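**Ticket 589: low pressure, drip zone 5, Cistau polytunnels**

Opened by: Emlyn Rosser
Assigned to: Ifor Mostyn
Status: open, monitoring
Priority: normal

**Reported**

Zone 5 (peppers, east tunnel) runs dry at the far end. Emitters past the second tee give a slow drip or nothing. Zones 1 to 4 normal on the same Prokel controller. First noticed in October after the feed change.
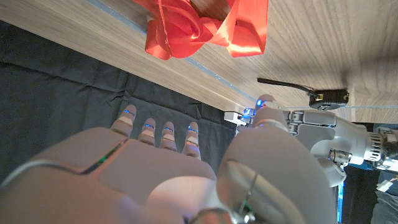 **Checks**

- Header tank full, 2,000 litres. Outlet valve fully open.
- Controller schedule correct. Solenoid opens on manual start.
- Disc filter stripped and rinsed. White scale on the inner discs. No change at the far end.
- Rüegg regulator swapped with the one from zone 4. Fault stayed on zone 5, so regulator ruled out.
- End cap removed and line flushed for 50 seconds. Brown water with grit, then clear. Flow improved as far as the third tee.

**Ifor Mostyn, 14:20**

Likely calcium deposit from mixing the nitrate and sulphate feeds in one stock tank. Emlyn confirms both went in together. Separate stock tanks needed before any more feed goes through. Plain water only until then. 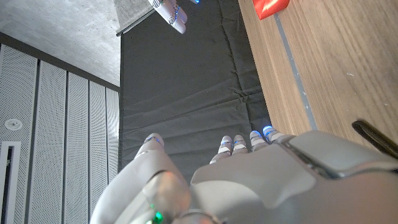 *Hand over the black mat, blue lights on the fingers.*

**Actions**

1. Acid flush on zone 5, leave overnight, rinse from the end cap.
2. Replace emitters still blocked after the rinse. Spares on order from Hotville.
3. Fit a flush valve in place of the end cap.

**Emlyn Rosser, 17:05**

Acid in. Zone 5 isolated at the solenoid. Peppers hand watered.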